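October, by the Arkden workshop desk

Recording a bread-and-basket task at the bench

A learning arm picks up whatever habits you show it, so most of the work goes into the table and the starting positions. These notes come from our bread task, which ran to 620 recordings.

Setting out

1. Use a plain, pale top and a plain backdrop. Wipe the top between batches - crumbs and dark flecks show up badly on white.

2. Start each run with the basket empty and the loaf well clear of it. Leave open table between the two.

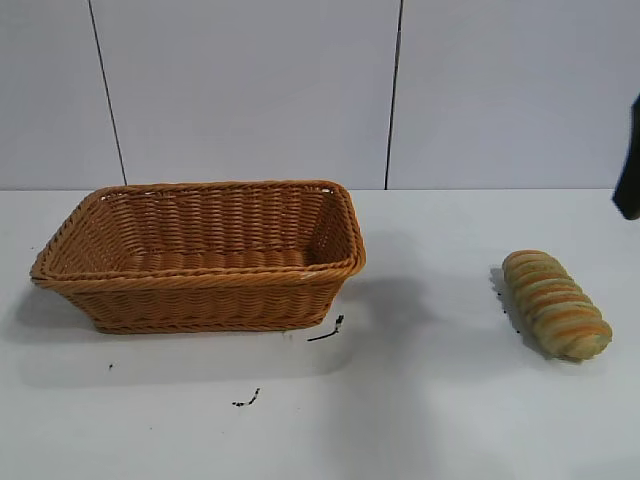
3. Turn the loaf a little for every run. Lay it slanting one time, then straight, then slanting the other way. We use 9 starting spots and go through them in order.

4. Bring the gripper in from the side at an even pace. If you hesitate over the loaf, stop and record the run again.

Keeping the runs

Save the failed grasps in a separate folder. Note the spot and the angle while you still remember them. Two people swapping over every hour gives a better mix of movements than one person all afternoon.

Check the first three recordings before carrying on. A knocked camera can spoil a whole morning.

Related tips
Cleaning gripper pads
Labelling runs the Pasa way
Lighting a white bench
Storing baskets and props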